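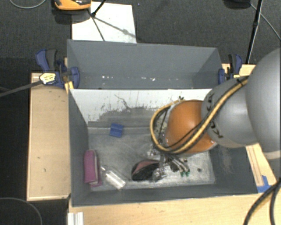 Cooking Equipment > Griddles & Planchas > Countertop

Oct 23, 2026
By Hajnalka Szabó

Pultholm Savar countertop plancha, electric

The Savar is the flat-top we've been hoping Pultholm would make ever since we started stocking the Barta. It's a proper thick-plate plancha for small restaurant kitchens, it sits on a counter, it runs on electricity, and it puts a crust on a scallop that I would happily drive across the county for. We've had one in the Flilberg test kitchen since July and it has barely been switched off. Prawns, flatbreads, halved peaches, a great many fried eggs, a whole side of bream that we really ought to have cut in two first (it fitted, just, on the diagonal).

If you know the Barta you already know most of how this works. The Barta is the little one, with a single heat zone and a plate just big enough for a café doing breakfasts. The Savar takes the same idea and gives you two zones, a deeper plate and a much bigger grease drawer, and the difference in service is huge. You can sear hard on the left and hold gently on the right, and the two sides don't fight each other nearly as much as they do on most split planchas this size.

The plate

Solid steel with a hard chrome finish, welded into the top so there are no gaps for fat to creep into. It's thick, and the whole unit weighs 50 kg largely on account of it, so please have a second person there when you lift it into place. The reward for all that metal is that it hardly notices cold food. We laid a full row of fridge-cold squid across it and it kept on sizzling at the same pitch, where our old griddle used to go quiet and start stewing things in their own juice.

Chrome also gives off less heat into the room than bare steel does. In a narrow galley kitchen with the cook standing right up against it, that is a real kindness, and it was the first thing our chefs mentioned!

It does ask for a bit of care. No metal scourers, no chopping on the surface, and don't bang the corner of your scraper down on it. A wide flat scraper held low, some warm water and a soft pad will do the job at the end of the night. Leave the plate to cool to a moderate heat before any water goes near it – a splash of cold on a very hot plate is bad for the plate and worse for your wrists.

The controls

Two dials, one per zone, and a light for each that goes out when that side is up to temperature. That's all there is on the front. I love this. The numbers are engraved, so they won't rub off after a year of degreaser, and the dials are big enough to turn with a folded cloth in your hand. They're set back under a small lip which keeps most of the drips off them.

Warm-up from cold takes roughly 36 minutes if you want both sides at full searing heat. You can cook eggs well before that, and we usually do, but for fish I'd wait. A plate this thick will tell you it's hot while the far corners are still catching up, so give it a few minutes after the lights go out. In the other direction, it stays hot for a long time after you turn it off, which has been handy for warming bread at the end of lunch and is worth mentioning to whoever is closing down.

What it cooks well

Fish with the skin on is the great joy of it. Dry the skin, oil the fish and leave the plate dry, lay it down away from you and then leave it alone. It'll let go when it's ready. Sea bass, mackerel, small red mullet, all gorgeous.

Shellfish next. Prawns in the shell, razor clams, scallops in a line so you can turn them in the order they went down. Squid needs the hot side and very little time.

Vegetables are better than you'd think on a flat plate. Hispi cabbage in wedges, spring onions, thick slices of aubergine pressed down with a weight. We've taken to finishing them on the cooler side with a spoonful of butter and some lemon, and the butter browns slowly enough that you can catch it.

Smash burgers, yes, of course, everyone asks. They're very good. Use baking paper under the press and you won't be tempted to lean on the plate with anything sharp.

Pancakes and flatbreads like the cooler side. Turn it down a good while before you need it (see above about thick plates holding on to heat) or the first batch will go in the bin. Ours did.

What it doesn't do is grill marks, or smoke, or anything that wants a flame. If the smell of charcoal is the point of your menu then this isn't the piece to buy, though it sits nicely beside a charcoal oven and takes the delicate jobs away from it.

Fitting it in

The Savar is 60 cm wide and will go on a standard-depth prep counter or on the matching Pultholm stand, sold separately. Leave a clear space behind it and at both sides, as shown in the fitting sheet, and put it under extraction. It makes plenty of steam and a fair bit of oily vapour when it's working hard, and a canopy that copes with a small fryer won't necessarily cope with this as well. Ask your ventilation people before you order.

It needs its own electrical supply, hard-wired by a qualified electrician. It doesn't come with a plug and can't be given one. The legs adjust, and it's worth spending time with a spirit level, tipping it the tiniest bit towards the front so that fat runs to the drain channel and doesn't pool at the back.

The grease drawer pulls out from the front on runners and is deep enough to get us through a full dinner service. It lifts clear of the runners for emptying. My one grumble is the drawer handle, a thin folded strip that gets slippery, and I'd have liked something chunkier. The splash guard on three sides lifts off without tools and goes through the dishwasher, and it's tall enough to save the wall tiles.

In the box

The plancha, splash guard, grease drawer, four adjustable legs, a scraper with one spare blade, and a printed manual with a decent cleaning section. The chrome care cream isn't included. We use it once a week.

Price and ordering

£1,982 plus VAT, delivered to the kerb. Delivery into the kitchen can be arranged, so tell us about stairs, narrow doors and low ceilings when you order. The stand, a lid for the cooler zone and extra scraper blades are listed under Accessories.

If you're torn between this and the Barta, think about how often you need two temperatures at once. A café with a short breakfast menu will be perfectly happy with the Barta and will get some counter back. Anyone doing fish and a garnish for the same plate will want the Savar. You're also very welcome to come and cook on ours – ring Flilberg first so we can have it hot, and bring your own ingredients if there's a particular dish you're worried about.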